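3.2 机上の余白と先延ばし

片づいた机は仕事をはかどらせる、という信念は根強い。Hamel はこれを「清潔な机の神学」と呼び、信者の多くが片づけだけで午前中を終えることを指摘した。本節では、在宅で原稿を書く811名の回答をもとに、机上の余白と着手までの時間の関係を検討する。

回答者には、ふだんの机の様子を7段階で自己評価してもらった。1は「地層」、7は「展示場」である。着手までの時間が最も短かったのは中ほどの群で、展示場の住人は地層の住人とほとんど差がなかった。前者は机を眺め、後者は机を探していたらしい。自由記述には「何もないと、まず何かを置きたくなる」という告白が11件あり、置かれたものの首位は湯のみであった。図2のように、大きな画面らしきパネルのそばに小物がいくつかある程度の机は、回答者の言葉では「言い訳の材料が足りない」机にあたる。

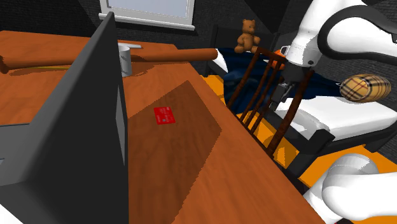

図2 木の机に置かれた暗い灰色の大きなパネルと赤い小さなカード(CGによる)。

3.3 付箋の寿命

次に、締切を書いた付箋の効力を扱う。Lavby 調査票の付箋項目では、貼った当日に「強く意識する」と答えた者が多数を占めたが、2週間後には同じ付箋を「壁の一部」と呼ぶ者が目立った。色を変えれば効力が戻るという俗説も試したが、戻ったのは付箋を買いに行く意欲だけであった。なお筆者の手元にも6月の締切を記した一枚があり、本稿の執筆中に二度剥がれ、二度とも同じ場所に貼り直した。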